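Warley Washroom Kit – README

Add-on kit for two-arm robots with multi-finger grippers. Covers toilet brushing in small bathrooms. Made by Cullavus, sold through Endmont. This file is for people trialing the kit before they buy. Full manual is separate, ask for it.

Status: trial release, June. Expect rough edges.

WHAT YOU GET
Brushing skill, left and right hand versions
Head camera setup file
144 sample episodes, head camera view, with arm positions
Bathroom survey sheet (print it, fill it in on site)
No robot. No brush. Any long straight handle is fine, fat molded handles are not.

BEFORE YOU START
Lid and seat up. The kit does not lift them yet.
Clear the floor on the side of the brush arm. Wastebasket can stay next to the bowl but tell the planner its there, survey sheet line 4.
Keep cables behind the grippers, not across the knees.
Put the brush in the gripper by hand for the first run. Pickup from a holder works in our test room, not promised in yours.
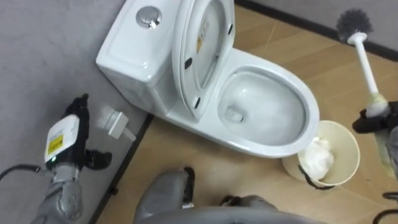
Fig. 1 – Brush in the right gripper, seat and lid up, wastebasket beside the bowl.

RUNNING IT
Start the arm service, then the camera, then the skill. Wrong order gives error 242 and you have to restart all three.
One arm brushes, the other stays out near the tank side. Don't park it over the bowl, it blocks the camera.
Default is 700 control steps per run. Shorter is OK for a rinse pass, set it in the config.
Stop button in reach at all times. Someone in the doorway, not in the room.

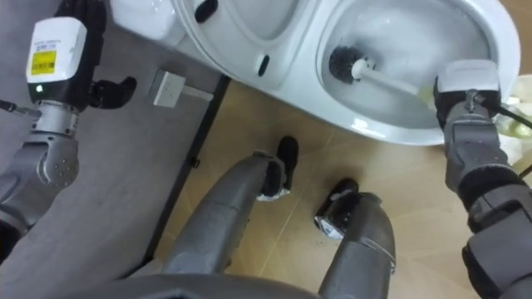

Fig. 2 – Brush head in the bowl, right gripper at the end of the handle. Left gripper empty.

KNOWN PROBLEMS
Shiny porcelain confuses depth near the rim. Dimmer light helps, a bit.
Grip at the very end of the handle gives more reach but the head wobbles. Lower force setting if you see it.
Under the rim – weak. Side walls are OK, drain area OK.
Loose plastic bags near the arm are a pain, move them.
Mat edges: feet planning treats a mat and bare floor as the same height. Fix is coming.

DATA NOTES
Episodes are cut to the brushing part only. Failed runs are kept and flagged, don't filter them out before you read the flags. Episode 232 has a bad clock, skip it.
Not enough variety in bathrooms. Do not treat scores on this set as a cleaning result – we log motion, not hygeine.

TRIAL TERMS
Trial units go back to Endmont at the end of the loan. Your own recordings stay yours. Grip tuning was done by the Trajkovski shop, send gripper questions there first.

CONTACT
Hiba Rawashdeh, kit support, Cullavus. Send the log folder with the first message please, saves a round trip. Mornings are best.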